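Notebook, Monday, June
Adhesive bench, second round of starch paste

Started at 8. Room a bit warmer than last week, which suits the paste but will shorten the open time, so noting it now before I forget. Mahtab had already put the soaked starch out on the side. It had been standing overnight in the covered jug and had settled to a hard layer with clear water on top. Poured off the water, broke up the layer with the wide spatula and topped up with fresh.

Recipe as before, one part wheat starch to 5 of water by volume. Batch size 600 ml in total. I want to keep everything the same as the Hurnon job except the cooking, as Otakar thinks we are taking it off the heat too early and that this is why the linings lifted at the corners.

Batch A: heated slowly, stirring all the time, off the heat as soon as it went glassy. It reached 70 degrees and I stopped there.
Batch B: same start, same temperature, but held for a further 6 minutes with the lid off, stirring. Much stiffer. The spoon stood up in it for a moment.

Both cooled in the cold water bath, then through the horsehair sieve twice. B was hard work through the sieve and I lost a good spoonful of it in the mesh. Next time sieve B while it is still a little warm. Miyuki says she always does it warm and then again cold, and that the second pass matters more than the first.

Thinned both to the consistency of single cream for brushing. B needed more water to get there, obviously. I didn't measure how much, should have done. Will do it on Wednesday's repeat if there is enough starch left in the tub. If not, Raghavendra has an unopened bag of the Poojary starch in the paper store and we can see if it behaves the same. The label says it is finer milled. I can't feel any difference between the fingers.

Test strips: the medium Reka tissue, pasted out on the glass and laid on to offcuts of the old ledger paper, grain matched. Three strips with A, three with B, and one pair with the bought ready-made paste (Proven) as a control. Pressed lightly under blotter and felt, changed the blotters after ten minutes, then again before lunch.

First look after lunch. The A strips are flat and there is hardly any shine at the edges. The B strips have a slight curl along the long side, towards the tissue. The Proven pair are flat but the ledger paper has darkened under one of them in a narrow line. That may be the paper and not the paste, as that offcut came from near the spine and was grubby to begin with. Marked it with a pencil cross on the back.

Peel tests tomorrow once they have had a full night under weight. I'm not going to judge them damp. I did that in the spring and had to cross out a page and a half.

Clearing up took longer than the work. Dried paste on the sieve frame is from an earlier session, please soak it straight away and stand it on its side to dry. Brushes washed in cool water only. The big flat brush is shedding again and I have picked four hairs out of the tissue today, so it goes to Neusa for retying or it goes in the bin.
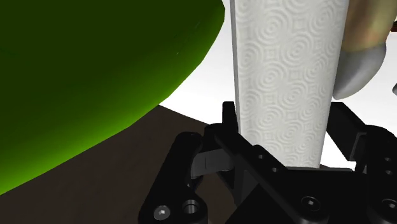

The fridge shelf has been sorted as well. Anything without a date on the lid has been thrown out, including what I think was Otakar's methyl cellulose, sorry. Both of today's batches are in the small screw-top jars, A and B on the lids in black pen, with a little water over the surface to stop a skin forming. They should last until the end of the week. If they smell sour, don't use them, even for the test boards.

Questions for Otakar when he is back:
Was the Hurnon lining pasted on the tissue side only, or on both?
How long was it under weight before it went on the drying board?
Does he still have the offcuts? I would like to peel one next to mine.

My guess is that the corners lifted from drying too fast near the radiator, whatever we do with the cooking time. But B does look stronger on the glass, the smear I left there has gone hard and I couldn't shift it with a thumbnail, where the A smear came off in flakes. So there may be something in it.

To do: order blotter, ask Miyuki for her cold sieving notes, label the new jars, check the weights at 9 tomorrow before anyone moves the boards.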